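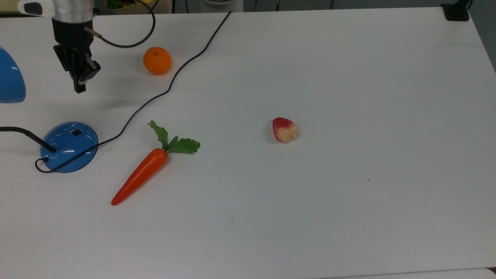 Vitamin C and the winter cold: what the labels promise
Notes for the Wullivard library talk, October

Slide 1. Open with the question, hands up: who takes something when they feel a cold coming on? Wait. Let them look around.

Slide 2. The Pastia tablets. 500 mg each, "supports your natural defenses." Read it out twice. Ask what "supports" means. I have asked the company and got a leaflet back. The leaflet also says "supports."

Slide 3. What the trials show. For ordinary people, taking it every day doesn't stop colds. It may shorten them a little. Starting once you're already sneezing does not seem to do much at all. Go slowly here, people will want to argue. Let them, but keep it to 5 minutes.

Slide 4. "It worked for me." Colds end. Whatever you took on day 4 gets the credit. Mention my own honey phase.

Slide 5. Rirnen fizzy drink. 16 servings in a tube, and the front of the tube is mostly oranges. Compare price with a bag of mandarins from the market on Tkachuk Street. Don't oversell the fruit either! An orange is a decent snack and has fiber in it. It won't cure anything.

Slide 6. Who should be careful: kidney stones, big daily doses. Say "talk to your pharmacist" and mean it. I'm not taking personal medical questions from the stage.

If short on time, drop slide 4 and keep 6.

Questions. Someone will bring up zinc. The evidence is messier than the packets suggest, and I haven't got a slide for it.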